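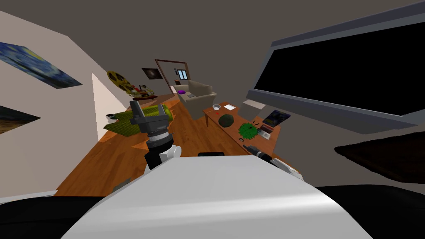 Fig. 4.1 Living room, tilted view, with the green patterned mat on the wooden floor.

4 Setting up a room in Ledero

A room must exist in Ledero before furniture can be ordered, moved or priced. The steps in this section apply to version 14 and later. Plans made in Aso can be opened directly, but their wall heights are lost and must be entered again (see 4.3).

4.1 Before you start

Measure the room at floor level. Skirting boards count as part of the wall unless you intend to remove them. Write down all lengths in millimetres; Ledero does not accept feet and inches.

Note: If two facing walls differ in length, enter both figures. Do not use the average.

4.2 Drawing the walls

1. Open the Plan tab and choose New room.
2. Click once for the first corner. The corner nearest the door is the usual choice.
3. Move the pointer along the wall, type the length and press Enter.
4. Repeat for each wall. The last wall closes by itself when the pointer is within 14 mm of the first corner.
5. Type a name for the room. Names may not contain a full stop.

If the last wall will not close, one of the lengths is wrong. Press F6 to show the gap. A gap the same size as a door recess normally means that the recess has been left out.

4.3 Heights and openings

1. Select a wall and enter its height. The default is 2000 mm – too low for most rooms, so check it on every wall.
2. Choose Opening, then Door or Window.
3. Enter the distance from the left-hand corner, as seen from inside the room, and then the width.
4. For windows, enter the sill height as well.

Caution: Changing the height of a wall after openings have been placed moves any window that is fixed to the ceiling line. Check sill heights again afterwards.

4.4 Floor coverings

Floors and mats are kept in separate lists. A floor fills the whole room and cannot be turned. A mat is a loose item and may be turned freely, but it has no thickness, so doors will pass over it in the plan even where they would catch in practice.

1. Open Surfaces and pick a floor from the list.
2. Set the direction of the boards, if the floor has any.
3. Drag mats into place from the Pristness or Taipe catalogue.

Note: The Taipe catalogue holds 272 items and was last brought up to date on 17th April. Withdrawn patterns are marked W and cannot be ordered.

4.5 Saving and error messages

Save the room with Ctrl+S. Rooms are stored with the project and are not shared between projects unless Copy to library is ticked.

Error 1153 means that the room has no door. Ledero will save the plan but will not produce a parts list. Add an opening as in 4.3 and save again.

Section 4 written by Brigitta Danzer, checked by Balthasar Pfister. Lighting is covered in section 5.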